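We use cookies to keep you signed in and to count visits to the support pages. Accept all / Manage choices

Nomar Support
Ticket 452: Bin pick kit stops with "grasp width out of range" on small parts
Product: Nomar bin pick kit, two-finger gripper package
Status: Waiting on customer
Opened by: Geetha Gowda, Flernance
Assigned to: Indrek Lukoševičius

Geetha Gowda
We have had the kit on trial since April, running on a KUKA arm. Large parts are fine. With small mixed parts the cycle stops after the approach move, fingers open, and the pendant shows "grasp width out of range." If I clear the fault and restart, it often picks the same part with no complaint. Last shift we logged 250 attempts and 37 of them ended in this fault. I need to know if this is a setting or a hardware problem before we decide on buying.

Indrek Lukoševičius
Thanks for the counts. Please send:
- kit software version
- the grasp log from one failed cycle
- the finger calibration file
- which part was being approached when it stopped
Do not change the width limits yet. If you have changed them already, tell me the old values.

Geetha Gowda
Log and calibration file attached. Version is the one that shipped with the kit, no updates applied. Limits are untouched. It does not seem tied to one part. Satish Raju ran the second batch and got it on the blocks and on the odd-shaped toy pieces.

Indrek Lukoševičius
The log shows the planner asking for a finger opening wider than the calibration file says is possible. The difference is 2 mm in every failed cycle I looked at, so I don't suspect the camera. Was the gripper taken off the flange or were the finger pads replaced after the first setup?

Satish Raju
Yes, pads were replaced. We used the spare set from the kit box. I did not rerun calibration because the quick start sheet only mentions it for new fingers.

Indrek Lukoševičius
That would do it. The spare pads are a different thickness from the ones fitted at the factory. I have asked Hoi-yan Kao to correct the quick start sheet. Steps for you:

1. Put the cell in manual, reduced speed.
2. Open the fingers fully and run Finger Calibration, long version. The short version only checks zero.
3. Save under a new name and load it in the cell setup page.
4. Restart the planner. It keeps the old widths in memory until you do.
5. Run one batch with the same small parts and send the new log.

Geetha Gowda
Did 1 through 4 this morning, Thu 7 November. Step 3 took two tries. The save button stays gray until you leave the name field, which could be in the manual. Running step 5 now with the hairbrush, the green plastic part, the red-orange block and the yellow piece.

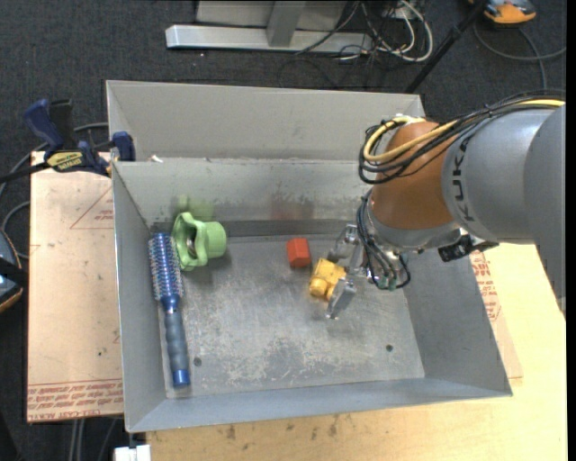
One more question while the batch runs. The planner now shows a warning, "tool file newer than cell file." It does not stop the cycle. Can I ignore it?

Indrek Lukoševičius
You can ignore it for this test. It goes away when you save the cell file again, so do that before you power down. Please don't clear the grasp log until I have a copy.

Ilango Arumugam
Adding myself from the Flernance side. If this batch runs without the fault we still want the trial extended, as the earlier numbers are no use for comparing with the Caron gripper. Who handles that?

Indrek Lukoševičius
Sales handles extensions, I have forwarded your note. Leaving this ticket open until the step 5 log arrives.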